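Chapter 2
Recording a Small Band in a Small Room

What you will learn in this chapter

How the size of a room changes the sound of drums and voice
Where to put the first microphones
How to keep a session book
How to prepare the room on the evening before

2.1 Why we begin with the room

Many students want to begin with the equipment. They ask which microphone they should buy, and they are a little disappointed when the teacher asks them to clap their hands and listen. But the room is heard on every recording that is made in it. A good microphone in a bad room gives a very exact recording of the bad room.

In this chapter we follow one band, Flurketti, during the making of their second record. The band has a drummer, a bass player, a guitarist and a singer who also plays the organ. They recorded in Lirken, a small town, on the upper floor of a former grain store. The local people call this building the Kasten, and we will use the same name. The record was released by Trestness, a label that printed 600 copies on vinyl and sold all of them before July.

The Kasten is a long room with a low ceiling. When the band played there for the first time, the low notes of the bass were strong near the walls and almost gone in the middle. The drummer heard a hard echo from the end wall each time he hit the snare drum. Both problems are common, and both can be made smaller without spending much money.

2.2 Listening before placing

Walk slowly through the room while another person plays one low note on the bass. Stop when the note becomes louder or weaker, and put a piece of tape on the floor. After this, repeat the walk with the snare drum. You now have a simple map. The band in our case moved the drums 2 meters away from the end wall and turned them to face the windows. The echo was still present, but it came later and softer, and on the slow songs they decided to keep it.

The voice was harder. The singer wanted to stand with the others, as on stage. This gives a lively performance, but the cymbals enter the voice microphone, and they cannot be taken out later. The band tried it both ways on the same song. Of the 14 songs they recorded, nine have the voice sung together with the band. The other five were sung alone, on the following evening.

2.3 The evening before

Preparation is not exciting to read about, and for this reason many books leave it out. Clear the floor where the cables will lie. Wipe the tables and put on them only what the session needs: tape, pencils, the session book, spare strings. Turn off the refrigerator if one stands in the next room, and write a note for yourself to turn it on again.
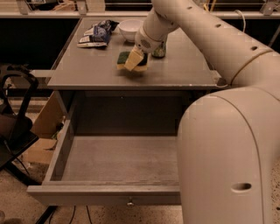

2.4 The session book

A session book is a plain notebook in which every take is written down. Flurketti gave each take a number, and they began with 701, so that it could not be confused with the numbers from their first record. Beside the number they wrote the name of the song, the speed, and a short opinion. "Good until the second verse" is a useful opinion. "Nice" is not useful, as you will discover when you read it two weeks later.

Write the opinion immediately after the take, before listening to it. Then listen, and write a second opinion next to the first one. In the exercises at the end of this chapter you will compare such pairs from your own sessions.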